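# Can they do the chores yet?

My neighbor Karim Tawfik asks me this every time he sees me hauling laundry downstairs. He paid 1075 dollars for a Nadik floor cleaner in April and it still can't get over the lip into his kitchen, so he has opinions.

My answer is still mostly no. Folding is slow. Dishes are worse, at least the way my family stacks them. I would not let a robot near the good glasses.

Shop work is a different story, though not a simple one. People assume the small, fussy jobs at a bench are easier for a machine than a pile of towels. The parts are always the same size, after all. But take a processor. It has to go into its socket the right way around, lined up, with no sideways push, and the contacts under it bend if you look at them wrong. I killed 2 boards that way when I worked the repair counter at El Khatib — both my own fault, both before lunch.

Gripper, processor and socket, up close:
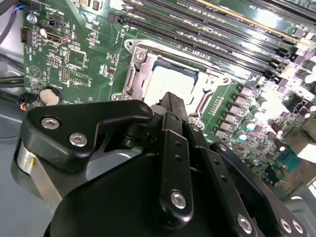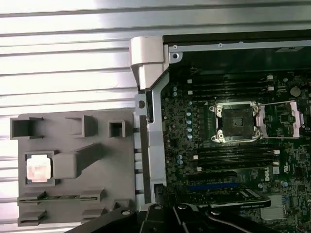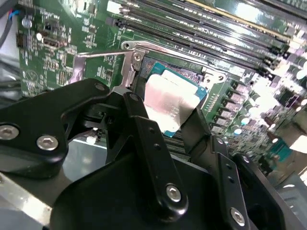
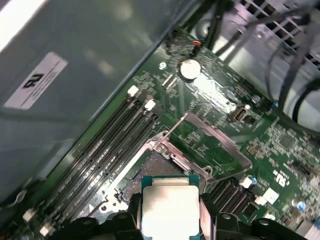 Selina Mayrhofer, who trained me back then, thinks the placing is the part machines will get first. What she wants to see is one that notices when something feels wrong and stops. A person does that without thinking. You feel a little resistance and your hand backs off.

I mostly agree with her. I'd add the levers and cables, which are never quite where you left them.

So for Karim: no, don't wait for one to do your laundry. He is now looking at the Burnar model, which costs 300 more and claims to climb door sills. I told him to measure his first.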